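Storing loose cables and adapters in mailer boxes: one box or several?

Asked in: Storage and Supplies
Posted by Uchenna Anozie

Our office is in the process of reorganizing its shared supply of power adapters and connecting cables. The present arrangement is a single deep drawer, and staff members have reported difficulty in finding the correct adapter when one is required. We have obtained 20 plain brown corrugated mailer boxes with attached lids from Potgieter and intend to store them on open shelving.

The sorting is carried out on a table fitted with a green cloth, which is clipped at the far edge so that it does not shift while boxes are moved across it. 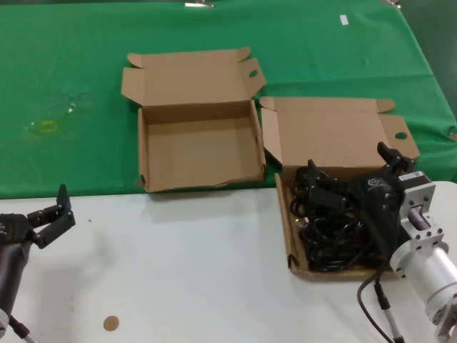 I would appreciate guidance on two matters. First, should an adapter be stored in the same box as its cables, or should adapters be kept separately and matched at the time of issue? Second, is it acceptable to leave cables loosely coiled, or must each one be tied before the lid is closed? The shelves are 17 inches deep, and the boxes will be stacked no more than 2 high. Labels have not yet been ordered.

Todeo
Keep them together. We separated ours in December and regretted it. Any tie will do.

Châu Đồng
The practice at our Stivstead office has been to keep each adapter with the cable that belongs to it. Where an adapter is stored apart, a user must compare the connector and the rating printed on the label before use, and errors are likely. I would therefore assign one box to each piece of equipment and write the name of that equipment on the front of the box as well as on the lid.

With regard to coiling, a loose coil is preferable to a tight one. Cables should not be wound around the body of the adapter, as this places strain on the point where the cord enters the housing. A reusable fabric tie may be applied at one place on the coil. Please ensure that no part of a cable lies over the rim before the lid is lowered — a cord caught under a lid will bend sharply and the box will not sit level in a stack.

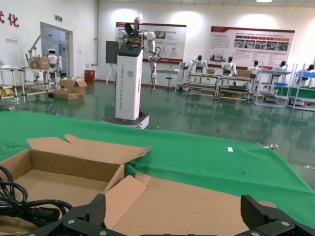

Stivstead, 25/01/2021

Addition to the above. I have been asked by message whether torn boxes should be discarded. A small tear along the lower edge of the front wall may be repaired with paper tape, applied on the inside. A box that no longer closes squarely should be placed at the top of a stack or replaced.

I would also advise keeping a written list. Ours has 1108 entries and records the box number, the equipment name and the shelf. Items that cannot be identified are placed in a separate box marked "Unmatched" and are reviewed once a year.

Uchenna Anozie
Thank you both. We will keep adapters and cables together and will order fabric ties from Hidodby along with the labels.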